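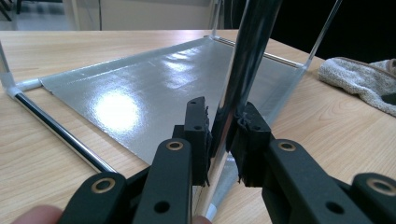 Rod-and-post stand

Shelves and Stands > Knock-down pieces > Rod-and-post stand

A rod-and-post stand is a light open frame made of metal rods and upright posts, joined at the corners with small connectors, and meant to hold one or more flat sheets or panels. You'll also find it listed as a rod shelf, a post rack, a tabletop riser (if it's short) or, in the older Jarnwood catalogues, a "parlour tier". I've kept it under the plainest name because I got tired of redirecting people. The rods are usually chromed, the posts are often clear, and the flat part can be glass, acrylic, mirror or some kind of silvered sheet. It nearly always comes in pieces.

I've put together more of these than I care to admit, mostly for a friend's bakery counter and then for my own hallway, and what follows is partly from the reading I've done and partly from sore thumbs.

Where the name comes from

"Rod and post" is shop talk. A rod runs sideways and a post stands up, and that's the whole of it. Some makers call both of them tubes, which is fair enough when they're hollow, but it makes the instructions miserable to read (tube A into tube C, through tube A again!). Sokex used to print "bar" for the long rods and "rod" for the short ones, so if you've bought a second-hand Sokex set with its original leaflet, read the parts page before anything else.

Parts

Rods. Chromed steel is common on the inexpensive ones, and it looks lovely for as long as you keep your fingers off it. A longer rod will sometimes have a threaded end. The plain ones just push into the corner piece and stay there by friction, or they don't, and you go looking for the tape.

Posts. Clear posts are there to make the panel look as though it's floating. They're wonderful at this once the stand is built and a real pain before then, as a clear post laid down on a pale table more or less disappears. I put mine on a dark tea towel now.

Corner connectors. Usually plastic, clear or white, sometimes with a little insert that takes a screw or grips the rod. These are the bits that crack. Arsenault sells them loose by the bag, which is the main reason I'm loyal to Arsenault, and they're a snug fit in most other makers' posts, though not all.

Panel or sheet. The flat bit. A rigid panel gives you a shelf you can use. A thin reflective sheet is more for show and for bouncing light up under whatever's on display, and it wants something stiff underneath if you're planning to put any weight on it. Panels may have a metal strip along an edge, partly for looks and partly so that you aren't grabbing a bare edge every time you move the thing.

Putting one together

There's a fair bit of disagreement over the order. The leaflets tend to say base first, then posts, then the upper rods, then the panel. I'd go along with most of that, but I like to leave one of the long rods loose until the panel is in place, which gives you a bit of wiggle room if the corners have come out slightly narrow. Then you push the last rod home and give everything a squeeze.

Work on a flat table. Wood is kinder than stone if you drop something, and a floor with carpet on it is hopeless, because the frame rocks and you'll swear it's out of square when it's fine. Lay the panel somewhere it can't slide and where you won't put an elbow on it.

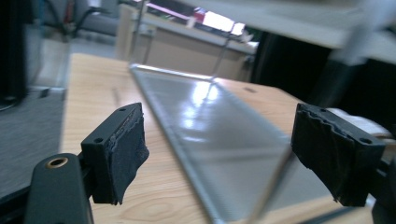 Glass needs a few words of its own. Carry it by the long edges with both hands, and set one edge down before you lower the other. Have a look along the rim for chips while you've got it tilted toward the light, as a nick you can't see when the panel's flat will show up straight away at a low angle. If the edge has a metal strip, check that it's seated all the way along - a strip that has lifted at the end will catch on the rod and you'll think the panel is too big. I once sent back a perfectly good Killdale panel for exactly this reason, and paid the postage too.

Don't do the screws right up until the end. A loose frame will settle itself if you let it.

Mirror, glass or silver sheet?

People ask this more than anything else. Clear glass is the easiest to live with, and you can see what's on the shelf below. Mirror is heavier and doubles every crumb. The thin silvered sheet is cheap and cheerful and can be trimmed with scissors if it's the film sort, but it takes a crease very easily and then there's no getting the crease out. I've tried a warm iron through a cloth. Please don't try a warm iron through a cloth.

All of them throw glare. If your stand is going under a ceiling light, walk round it before you load it up and see where the bright spot lands, then turn the stand a little.

Care

Chrome: soft dry cloth, a dab of dish soap if it's sticky. Clear plastic posts: water and a soft cloth only, as glass cleaner can turn some plastics cloudy. Glass: whatever you use on your windows, but spray the cloth and keep it off the connectors. Wipe silvered sheet in one direction, lightly.

The corners loosen over time. I go round mine every October when I'm swapping the summer things out of the hallway anyhow.

Makers

Jarnwood made the heavy ones with turned feet and has stopped. Sokex sets turn up at garage sales, usually with a post missing. Killdale does panels only, cut to your measurements, with or without the edge strip. Arsenault does connectors and replacement rods, and their small riser kit comes with 3 spare corners, bless them. I've seen it claimed that Sokex only ever turned out 2,000 of the mirrored model. I haven't found anything to back that up, so take it as a rumour.

See also: plate rail; étagère; cake stand; tray, mirrored

Page last changed 16 April 2020

Comments (4)

Reader comment: Thank you for the bit about leaving one rod loose. I had been fighting with mine since lunch and had the neighbour's opinion as well.

Reader comment: Do the Arsenault corners fit the old Jarnwood posts? Mine are a shade thicker than the Sokex ones.

Reply from the author: Not mine, sorry! Too thick by a hair. You could sand the inside of the corner, but go gently.

Reader comment: My mum called hers "the glass thing" for years and I never knew it had a name. The colour of the chrome went a bit yellow near the stove, is that fixable?

We use cookies to remember your settings. By carrying on to another page you agree to this. Accept | Settings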